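Home Tips from Simeck: Small Cleaning Jobs on a Light Table

Posted Dec 10, 2018

1. White containers
Wash with warm water and little soap. Let it stand on the table until it is dry also in the rounded corners. 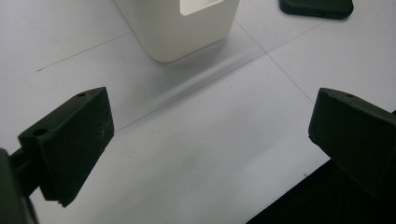
2. Pencil on big paper
For cutting strips I draw the lines very thin. If the hand rubs over them, the graphite goes gray and wide. Press a soft eraser on the smudge and lift, do not rub.

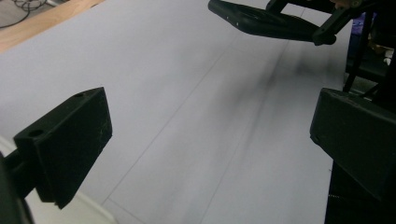 Sebastián Riquelme writes that bread without crust works for him too, if it is one day old.

3. Phone cases
Take the phone out first. Wipe the inside with a damp cloth, then the outside.

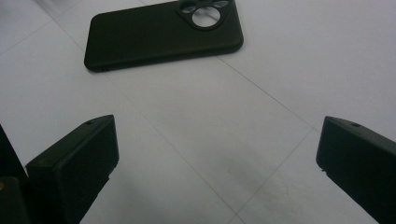

I clean mine every January and sometimes between. Soap stays easily in small places. Around a camera opening with a thick ring, like on this black one, I use a cotton swab. Dry it for one night before the phone goes back.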